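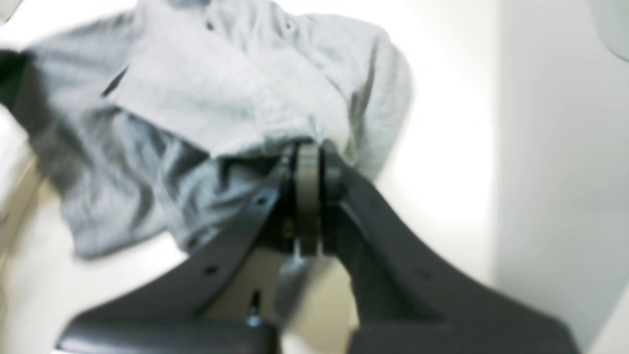
Mi-kyung Yeo told me that the bread should be refused, and that if I did not refuse it on the first morning I would be eating it until I died.

She told me this by telephone, because she had moved away from Jalside in May and I had taken the flat she left. I had called her only to ask how to turn on the hot water.

"What bread?" I said.

"He has not come yet? Then tomorrow. You must say you have an illness of the stomach."

The Bread on the Stairs

Reading time: 6 minutes

The house in Jalside was built in 1924, and this number was cut in the stone over the street door, where the rain had made the 4 nearly flat. There were three floors and a cellar. I lived at the top. Under me lived Byung-chul Kwon, who had been a baker for the firm of Tastley until his back became bad, and who could not stop waking up at the hour of bakers.

On my first night I did not sleep much. I heard a door, then water in the pipes, then a sound which I took for somebody beating a carpet. Later I understood that it was dough being thrown on a table. Before it was light there was a smell in my room so good that I sat up in the bed and felt ashamed, as if I had been listening to other people talking.

Then came the knock.

He was a short man in a blue shirt with the sleeves turned up. He held the loaf in a cloth.

"You are the new one," he said. "The one before you had a stomach."

I should explain that I had come to Jalside without knowing any person there. I had a job in the office of the Zamani shipping company, where I wrote letters about goods which were late. The people in the office were polite and went home at five. In my first week I spoke more words to the man who sold bus tickets than to any other human being. So when a neighbour stood at my door with a warm loaf, I did not think about illness of the stomach. I said thank you, and I took it with two hands.

It was terrible bread.

I want to be fair about it. The smell was true and the crust was handsome, dark and cracked like a dry field. But inside it was grey and heavy, and it was so salty that my lips hurt. I ate one slice with butter and drank two glasses of water. I thought that he had made a mistake that morning, as any man can.

The next morning he knocked again.

"Well?" he said.

"Very good," I said.

His face did something then which I have not forgotten. It did not smile. It became loose, like a hand when it puts down a bag. He gave me the second loaf and went down the stairs holding the rail, one step and then a rest, one step and then a rest.

The second loaf had even more salt.

I telephoned Mi-kyung Yeo in the evening.

"You took it," she said. I could hear a child and a television behind her.

"I took two."

"Then I cannot help you." But she did not put down the telephone. After a time she said, "Is he well? Does he go down to the street?"

"I saw him on the stairs only."

"He used to go to Rinero on Sundays, to the café there. He played cards. Ask him if he goes to Rinero."

I did not ask. It seemed to me not my business, and also I was busy with the bread. You cannot put a whole loaf in the rubbish of a house where the baker takes down his own rubbish. I carried pieces of it to the office in my coat. I gave some to the birds by the canal, and the birds in Jalside, which eat chips and paper, came and looked at it and walked off. I made soup with it and no salt, and this was nearly possible to eat. I made a pudding, and it was a great mistake.

In this way we went through the summer and the autumn. Each morning he knocked, each morning he said "Well?" and each morning I said "Very good." We began to say some other things too, little by little. He told me that the flour of today was dead flour. He told me that in the ovens at Tastley a man could lose 9 kilos in one summer, and put it back on by Christmas from eating the broken cakes. He had worked there with his brother. He did not tell me the name of the brother, and he always said "we" for the old days, we carried the sacks, we lit the fires, so that I was slow to notice there was only one man in it now.

Winter arrived early. One night the pipes froze in the top part of the house, and I went down and knocked at his door for a bucket of water. It was the first time I had been the one who knocked.

His kitchen was very clean and very warm. There was a table with flour on it and a chair on each side. He was pleased and did not know where to put me. He made me sit, filled the bucket, and then cut a piece of that day's bread for each of us. He ate his quickly, looking at the window. He ate as people eat when they are thinking about something else.

"You like it with more salt, or like this?" he asked me.

I said, carefully, that perhaps it could be with a little less.

He put down the knife.

"Less," he said.

"A little."

"I cannot taste it," he said. "Since two years. I had a fever, and after it, nothing. Coffee is hot water. I put in salt until I think, there, now there is something. But I don't know if it is in the mouth or in the head." He turned the bread over and looked at the bottom of it. "I asked the one upstairs. She said she had a stomach. I asked the men in Rinero. They said it is delicious, Byung-chul, and they left it under the table. I saw it when I dropped a card. So I don't go there."

I looked at my own slice. I thought of the birds.

"It has very much too much salt," I said. "And it is heavy in the middle. Like a wet book."

He was quiet for so long that I heard the tap drip, and then I remembered the pipes and got up to look at it, because in that cold a drip is a good thing and must be left alone. When I turned round he had a pencil in his hand.

"How wet?" he said. "The whole middle, or only low down?"

"Low down it is worse."

He wrote it on the flour bag. "And the salt. Half?"

"Half of half."

"Half of half!" he said, and wrote it, and looked at me with real anger. "Since May you eat this?"

"I ate some of it," I said.

The next morning he did not knock. I lay in bed and listened to the dough hitting the table, and waited, and it grew light, and I went to work with a dry biscuit. I wrote twelve letters and was rude in one of them. When I came home the door under mine was open and he was sitting where he could see the stairs, with his coat on, as if for a train.

"Come in, come in," he said. "It has been cold for hours already, you can cut it."

I cut it. He watched my mouth while I ate, not my eyes.

"Salt is nearly right," I said. "Low down it is still wet."

"The oven," he said. "I knew it. The oven is a liar." And he took his pencil.

That evening I called Mi-kyung Yeo and told her all of it. She did not speak for a moment, and the television behind her was talking about the weather in the mountains.

"I had no illness of the stomach," she said.

"I know."

"Does he know?"

"I think he knows."

She asked me what the post to her town would cost, for a parcel of the size of a loaf. I said that I would find out at the office. It was, after all, my work, things which come late.

Last updated: Monday, December 12, 2022

Contact | © All stories remain with their author | Back to top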